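Workshop & Home > Small Jobs, Sorted

By Aurelia Jitaru

My brother-in-law Radu asked me over lunch whether a machine could take over the bagging-up yet, and I'm afraid he got a much longer answer than he wanted (the soup went cold). I have been putting bits and pieces into little clear bags for 14 years, first for the shop and now mostly for my own drawers, and I do have opinions!

If you're still doing it by hand, start by folding the top of the bag outwards, like a sock cuff. It holds the mouth open and saves you all that rubbing between finger and thumb. Put anything with a blade or a point in tip upwards, with a scrap of card round it. Heavy things go in first. Squash the air out from the bottom, slowly, and only then do up the top. I buy bags in packs of 100 and keep the flimsy ones for wool and buttons.

Now, the machines. Hard, square things that always sit the same way up are easy enough for them, and I'd happily hand over a tray of boxes tomorrow. A soft bag is another matter. It slides and crumples, it sticks to itself, and being see-through it's hard enough for me to find the edge with my glasses on. My guess is that one arm alone will always struggle, just as I do when I've got the telephone in the other hand.

If you ever get the chance to try one, give it stiff bags, a plain mat to work on, and one item at a time. Keep your tools and trays well back so there's room to reach. And do stay nearby with a cup of tea, in case something gets dropped.

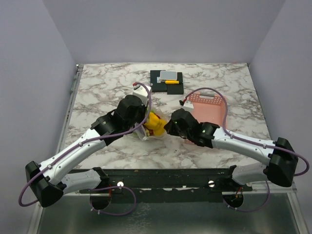
JIRNANCE, 18 Feb 2021

Two arms, you'll notice, one pinching the clear bag with its bright yellow contents and the other coming in from the right, much as you or I would go about it. I find that rather cheering. I'd still put that yellow-handled tool away in a drawer before starting, but then I say the same to everybody who borrows my bench. Next time it's jar lids, and Emanuel Vlad has promised me his trick with the rubber band.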